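6. Comparing the two finger sets on soft items

By now you should have your hand-held gripper charged and paired, and you are probably itching to pick something up with it! This section helps you decide which fingers suit your work, and clothes on a bed are a lovely place to begin.

1. Switch the gripper off, fit the yellow fingers, and tighten them by hand until they stop wobbling.

2. Wipe both lenses on the face of the housing with a dry cloth (a clean shirt tail will do in a pinch).

3. Lay a pair of trousers out on the bed, start a new recording, and bring the gripper in slowly with the fingers pointing away from you.

4. Close on one leg near the cuff, lift, fold it over, and let go. Do this 7 times, smoothing the cloth out again between tries.

5. Swap to the Bastero fingers and go through steps 2 to 4 once more, using the same trousers.

6. Write down the drops for each set on the Mustonen score sheet, along with the fabric and the room light.

Note: Helmi Lindqvist, who put our first score sheets together, likes to try a towel as well, and we have come to agree with her.

Caution: Keep your other hand clear while the fingers are closing, and never pull on the cable connector to free a snagged thread.

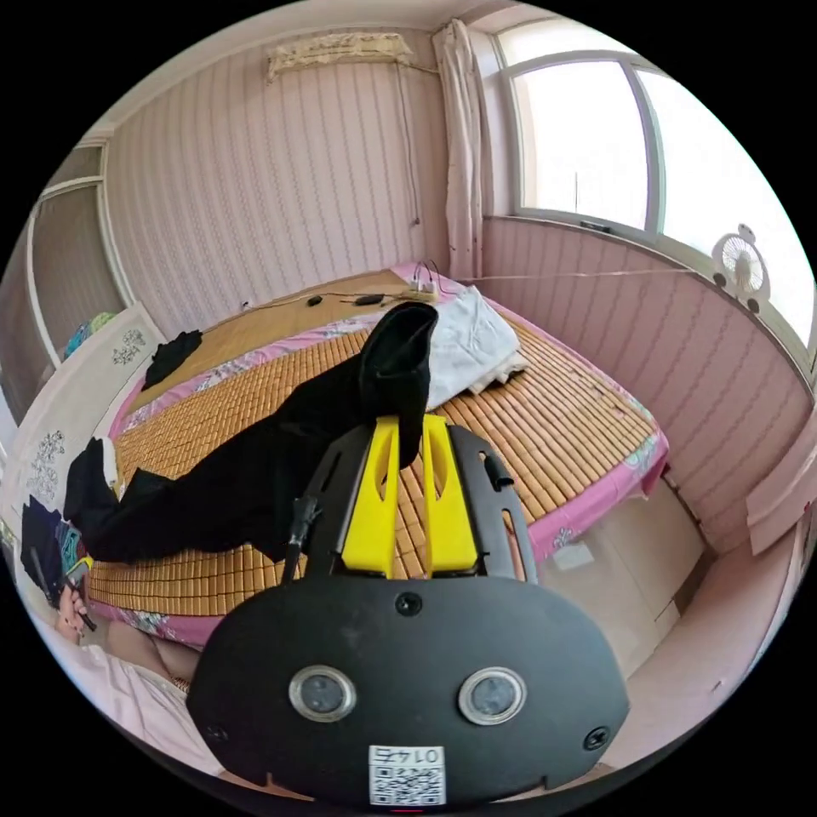
Figure 6. Yellow fingers and black trousers on the bed.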